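Re: moving the group off the big site
Posted by Beathag Drummond to the Pudarham Neighbours list, March
Reading time: 3 minutes

We use cookies to remember your list settings. Accept / Manage

Kenneth, all,

Typing this between two other things so forgive the state of it. Replies under your bits.

Kenneth Yule wrote:
> I still don't see why we need to leave where we are. We have 2000
> members on the page and it costs us nothing. If we go to Gekitton
> we'll be lucky to get a quarter of them across, and the older ones
> will simply drop off. Has anyone asked them?

2000 on paper, yes. Wilma went through the last month and 53 different people posted or commented. The rest joined for the flood in whatever year it was and never came back. So I don't think a quarter is the right thing to be scared of.

And yes, we asked. Pinned post, up for 14 days. 70 replies, mostly in favour, a handful of strong nos, plus one about bins. I can send you the list if you want to go through it, it's just a spreadsheet.

> The page works. People know where it is.

Does it though. My own notice about the Hepburn Road closure was shown to me the day after the road opened again. Amirhossein had the same with the lost dog, owner's sister saw it before the owner did. Everything comes in whatever order the site fancies and half of it is adverts for sofas. On Gekitton it's newest first and that is the whole of it. No likes either, which I know Donnie will miss!

> And who is going to moderate? At least now there is a report button.

Fair point and the one I'm least sure about. At the moment it's me and Wilma Morrison, and Donnie Baxter when he's not on nights. Gekitton does have a report button, it goes straight to us and not off into space. But that means we have to answer it. I'd want two more people before we switch anything on. Kenneth would you do it? Serious question. You'd be good, you read everything.

> What about the photos? There are years of them on there.

Amirhossein Karimi has done a test export. It comes out as one enormous zip with the pictures in one folder and the captions in another, and they don't match up. He thinks he can script it. The albums for the gala and the old school he'll do first, then the rest as and when. Comments under photos come out as plain text with no names, so those are probaly lost. If there is one you care about, save it yourself now.

He's tried the trial board on phone and laptop both. Fine on mine. Slow on Wilma's tablet but everything is. 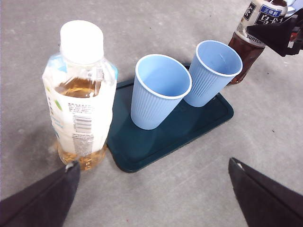
Bottle of tea, white cap.

Captions stay attached on the new one, so at least that works.

Other things, quickly

- Stukmont (the Monday-to-whenever buy and sell lot) want to know if they can come too. I said as a seperate board, not mixed in. Shout if you object
- real names or not? Currently a mess. I'd go first name plus street, Wilma says full names, Donnie doesn't mind
- the old page stays up, locked, with a link at the top. Not deleting anything
- birthdays: no

If no one screams I'll send the joining link round this list before the end of the month, and the 53 get a message each from one of us so it isn't just a post they won't see. Anyone who'd rather have it by email digest can, there's a tick box. That ought to cover most of the older members Kenneth is worried about, my mother's on it already and managed by herself.

Got to go, kettle and a phone call

Beathag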